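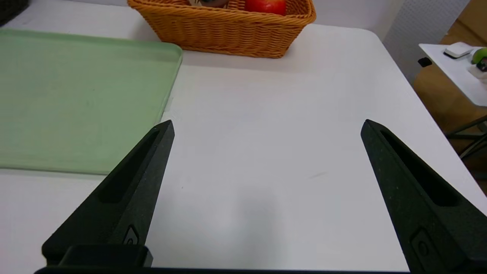
Burklow, Mon 9 December

Review: the Dratmont white table, after five months of daily use
By Dehua Xue

I bought this table in July for the back room of our flat, where I sort seeds, repair small things and sometimes eat lunch if nobody else is home. Before it I had an old brown desk, and on a brown desk you cannot find a dark seed when it falls. So the colour was my first wish. White, smooth, and with rounded corners, because my hip has met many square corners in its life.

The surface is good. It has a small shine, but the light on it stays soft, and I do not get a hard reflection in my eyes when I work near the window. Paper slides easily. Pencil marks come off with a damp cloth. Coffee also, if you are not too slow. I once left a tea ring overnight and in the morning I needed some baking soda, but after this it was gone.

Scuffs are another matter. If you pull something with a hard foot across the top, you can get a thin grey line. It is faint, and most visitors will not notice it, but I notice it every morning. I tried a white eraser, which helped on some marks and did nothing for others. Ferkcombe, the shop where I bought it, told me by e-mail to avoid scouring powder, so I have not tried anything stronger. My advice is to lift things and not to push them.

The rounded corners are my favourite part. Chaltu Lencho, my neighbour, has the version with square corners and she has put felt on two of them for her grandson. With mine I never thought about it. The only small disadvantage is that a clamp lamp does not sit well at the corner, you have to move it along to the straight side.

About the tray. I use a big pale green plastic one on the left side of the table, rectangular, with a rim that is only slightly raised. It is sold separately, under the name Egan, and I think the two go well together. The flat inside gives space to spread things out, and the low rim lets me slide a card under the seeds and lift them without a fight. For round beads I would want a higher rim – they jump. The green is light enough that small dark pieces are easy to see, and the plastic has a little texture, so paper does not stick to it as it does on glass.

It is a large tray and it takes a good part of the table. If your table is narrow, measure first. I did not measure, and I was lucky.

Assembly took me one evening. The paper instructions were clear except for step 6, where the drawing shows the leg from the wrong side. I put one leg on backwards and had to begin again. The screws were all in the bag, and the table has not become wobbly since then.

Would I buy it again? Yes, the table for certain. The tray also, but I would ask the shop if there is a smaller size. I would like the maker to sell a small pot of something for the grey marks, and I would pay for it.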